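Speaker notes: "Clear the Table First" and other advice I no longer give

Slide 1. Title, my name, the Pillport logo. Wait for the people at the back to sit down. Don't open with the joke about the junk drawer. It died in July and it will die again.

Slide 2. Say who I am. I spent six years telling people how to keep work surfaces clear, and I was paid for it. I now think a good part of what I said was decoration. Ask for hands: who wiped down or cleared a desk or table this week? Who thinks it helped them get anything done? Expect fewer hands the second time, but don't make a meal of it if the numbers come out even.

Slide 3. The McKinnon method. Everything off, wipe, put back only what you use. Read the promise from the brochure in a flat voice. Then ask where the "everything off" pile goes. In the homes I visited it went to a chair, then the floor beside the chair, then a box with no label. The table looked great. The box is still there, I would bet.

Slide 4. The white table problem. Pale tops are sold as calm. I'm not convinced. On a dark, scratched old table a stray bit of something can lie for a month and bother no one. Put the same bit on a plain white top near a window and it is all you can look at. People told me their new table made them tidier. What I saw was people who had become more annoyed.
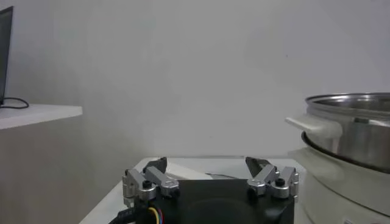

Pause after this point, because someone will object that being annoyed is what gets people to tidy up. Fine. Sometimes it does. My answer is that picking up one thin object is easy, and deciding where it lives is the part that takes all evening. If it has no home, it goes back on the table or into the box from slide 3.

Slide 5. The survey. Hendis sent out 1,807 forms and got 1,789 back, and I have never trusted a return rate like that. Say so. The headline result was that people with clear tables feel "more in control." They were asked right after clearing the table. I would like to know how they felt the next morning, and that question wasn't on the form. (If pushed: yes, I asked for the raw answers. No, I haven't had them.)

Slide 6. Organizers. Hold up the Tukivex tray. It has slots for things I don't own and no slot for scissors. Junhao Shi lent me this one and wants it back, so don't pass it around. Trays are fine if you already know what goes in them. Bought first, they turn into one more thing on the table.

Slide 7. What I would keep. Short list, say it plainly. Leave one corner for things in progress and stop feeling bad about it. Put cutlery and pens away where you last went looking for them, even if that spot makes no sense on paper. Skip the wipe if the top is clean. I can't prove any of this beats McKinnon. It costs less.

Slide 8. Questions. Someone will ask about kids. I don't have a good answer about kids. Someone will say it worked for them 100 percent, and I should let them finish before asking about the box.

Leave the contact slide up. Tray back in the bag.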